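11 min read

3.2 Teleoperated collection of thin-tool food handling

The Stivau policy is trained only on demonstrations gathered through the Mahuika teleoperation interface. We did not use scripted motions or simulated rollouts at this stage, as an earlier trial with scripted approach paths gave the model a strong bias toward vertical insertion. That bias persisted after fine-tuning and was the main source of failed picks in the April evaluation.

Each demonstration consists of a two-arm approach to a bowl, contact between a thin stick and one piece of food, a lift, and a return to the start posture. The left hand carries the tool. The right hand is free and may steady the bowl, wait above the work surface, or stay at rest. We left this choice to the operator. Forcing the right hand into a fixed posture shortened the episodes but produced wrist trajectories on the left side that did not transfer to bowls of other diameters.

The work surface is a cutting mat with a printed grid. The grid is not used by the policy. It serves as a visual reference during annotation, where bowl displacement between contact and lift is read to the nearest grid line. Both hands are gloved. In preliminary runs with bare hands, specular highlights on the finger joints caused the hand segmentation to fragment, and the gloves removed most of this error at the cost of some friction against smooth tool shafts.
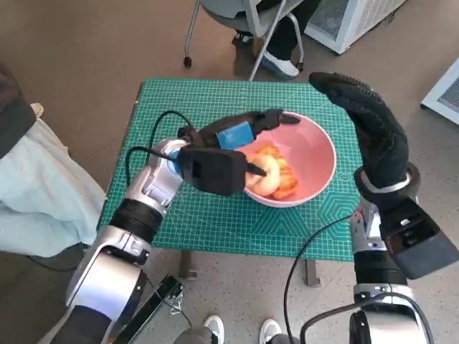
Figure 4. Contact phase, head view. The tool held by the left hand presses into a ring-shaped piece; the right hand is raised above the edge of the mat.

We recorded 1,617 episodes, of which 240 were held out for evaluation. The held-out set was selected by session so that no session contributes to both splits. Episodes in which the operator abandoned the attempt were kept and labeled. Removing them reduced the rate of recovery behavior after a slip, and the resulting policy tended to continue the lift with nothing on the stick.

Food pieces differ in stiffness and surface, and we group them into two classes for analysis. Ring pieces offer a large contact area but rotate when struck off center. Thin slices do not rotate as readily but slide along the bowl wall, particularly when several lie on top of one another. The annotation records the class of the first piece touched, which is not always the piece the operator was aiming for.

3.3 Operator mapping and wrist views

Hand poses from the operator are mapped to the robot in a frame attached to the torso. Position is scaled by a constant factor for each operator, set during a short calibration with the arms extended. Orientation is passed through without scaling. Finger closure is retargeted separately by the Tenon solver, which minimizes fingertip error subject to joint limits and a penalty on sudden changes between time steps.

Wrist cameras were added after the first 736 episodes. For those episodes the wrist channels are filled with a learned mask token, and the encoder is trained with random channel dropout so that the two parts of the dataset can be mixed. The wrist views are informative near contact, where the head view is often blocked by the hand itself. Away from contact they are much less useful. 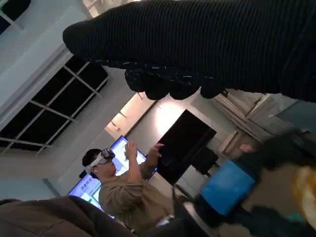 A raised or bent wrist turns its camera away from the table, so the view fills with walls, lighting and people, all of which change from session to session. A policy given these views at full weight learned to associate parts of the background with phases of the task. We therefore gate each wrist channel by the estimated pose of its camera relative to the table plane. When the optical axis does not intersect the work surface, the channel is scaled toward the mask token — the same token used for the early episodes.

The gate has 11 free parameters and is trained jointly with the encoder. A hard threshold was also tested. It gave similar results on ring pieces but caused visible jerks on thin slices, where the operator tends to roll the wrist through the threshold several times before committing to contact. All results in Section 4 use the soft gate unless stated otherwise.

One limitation should be noted. The pose estimate depends on the arm kinematics and does not account for slippage of the camera mount.

Related items
Drola: gated fusion of wrist and head cameras
Retargeting finger closure with the Tenon solver
Annotation guide for bowl displacement

Correspondence: Hemi Ruawai
© The authors. All rights reserved.
Back to top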